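Subject: Re: [Brakard] pale tabletop, oil or leave alone?
Date: Nov 1, 2022

> I have the Brakard top too, the pale one, and I'm tempted to
> oil it before the holidays. Did anyone do this and regret it?
> The Batista leaflet says "treat as needed," which covers a lot.

Depends what yours is made of. I went at a corner of my last one with 20 minutes of sanding and a lot of confidence, and found out how thick a veneer is. If your grain doesn't carry on over the edge, put the oil back in the cupboard. It will sit on top and collect crumbs until July.

What I do now is very dull. Damp cloth, dry cloth, done. I like the plain matte look and I like the big oval loops in the grain, which my family says look like a weather map.

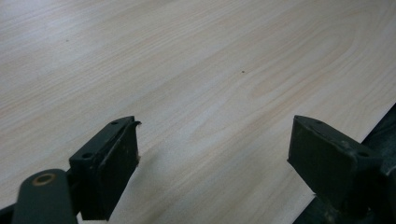 For rings from mugs I've had decent luck with the Vimumico paste, the small tin. Use less than you think and go with the grain, then leave it alone for 6 hours - overnight if you have people in the house who put things on tables. The Nemance stuff smells better but left mine shiny in patches, and shiny patches on a matte top are worse than the rings were.

If you do oil it anyway, try the underside first and give it 2 days. Then write back, I'd like to know.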